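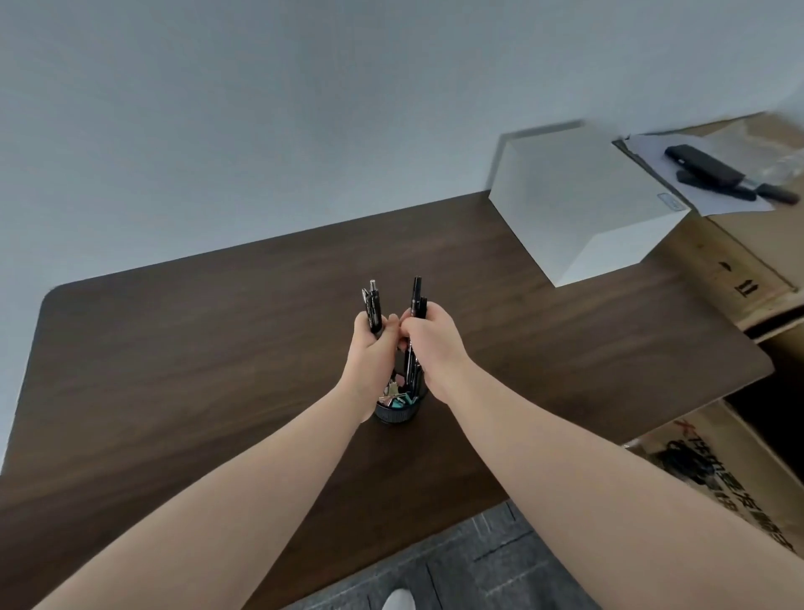

Four pens in hand at the wooden table.

Clelo Members' Forum > Professional Development > Leadership Program

Topic: Proposed change to mentor matching for the Wandau leadership track

program_office
Posted 9:14 am

Colleagues,

The program office invites comment on a proposed change to the Wandau leadership track. At present, each participant is matched with a mentor from a different employer and in a different line of work. Under the proposal, participants would be matched with a mentor in their own line of work, though still from a different employer. The change would take effect with the group that begins in December.

The participant fee would remain at 900. The number of places would remain at 44. Mentors would continue to commit to two meetings per month.

Comments posted in this thread will be provided to the board in full. Members are asked to state whether they have taken part in the track as a participant, a mentor or an employer.

Hilkka Ruotsalainen
Program Office

dralness_hr
Posted 10:02 am

I write as an employer representative. Dralness has sponsored participants in both of the past two groups, and we support the proposal. Our participants reported that much of their early mentoring time was spent explaining what their department does. A mentor who has worked in purchasing can advise a purchasing supervisor from the first meeting.

M_Tolland
Posted 10:47 am

Former participant. I do not support the change. I work in payroll and my mentor managed a public library branch. She had no view on payroll software and did not need one. We discussed how to address a staff member who had been passed over for promotion, how to prepare for a board meeting, and whether I should apply for a position I believed was above me. I applied and was appointed. A payroll manager might have given me the same advice, but I already knew several payroll managers, and that was the difficulty.

ledgerline
Posted 11:20 am

With respect to the previous member, one good match does not settle the question. My own match was polite and of little use. My mentor came from retail, where managers have authority over schedules and staffing that I will never hold in a state agency. Most of the suggestions made to me could not be carried out under our rules. I would have welcomed someone who knew those rules.

I support the proposal, with the request that "line of work" be defined before the vote. 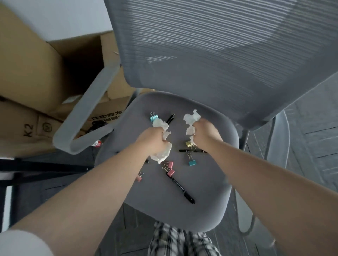 Markers and binder clips, gray office chair.

sirko_branch
Posted 12:35 pm

The Sirko branch discussed this matter at its last meeting and did not reach a common position. Two concerns were raised that the board may wish to consider.

First, certain fields have few senior members. A participant in laboratory services could wait a long time for a mentor under the new rule, while a participant in finance would have many to choose from. The current method does not have this problem.

Second, members in smaller towns noted that a mentor in the same field is frequently employed by a direct competitor. Participants may be reluctant to speak openly about pay, reorganizations or their intention to leave.

dralness_hr
Posted 1:08 pm

The second concern is a fair one. It could be met by allowing a participant to decline a match once without giving a reason. I do not see that it requires keeping the present system for everyone.

M_Tolland
Posted 1:31 pm

A participant who declines a match from a competitor has already told the competitor something. I would ask the board to consider how that would work in a town with two hospitals.

I would also ask whether the participants themselves have been surveyed. The employers pay the fee in most cases, and their view is plainly important, but they do not attend the meetings.

program_office
Posted 2:50 pm

Thank you for these comments. In reply to the questions raised:

The notice of this proposal was sent to all 3,420 members. A separate survey of former participants has not been conducted. I will ask the board whether one can be completed before the vote.

"Line of work" would follow the categories on the membership form. I accept that these are broad - "administration" in particular covers a great many positions - and a shorter working definition will be posted here.

The right to decline a match once already exists under the current rules, and no reason is required.

Hilkka Ruotsalainen
Program Office

ledgerline
Posted 3:16 pm

I was not aware of the right to decline, and it does not appear in the participant handbook I was given. Could the office confirm where it is stated?

program_office
Posted 3:42 pm

It appears in the mentor agreement, which participants do not receive. The wording will be added to the participant handbook. The thread remains open for comment.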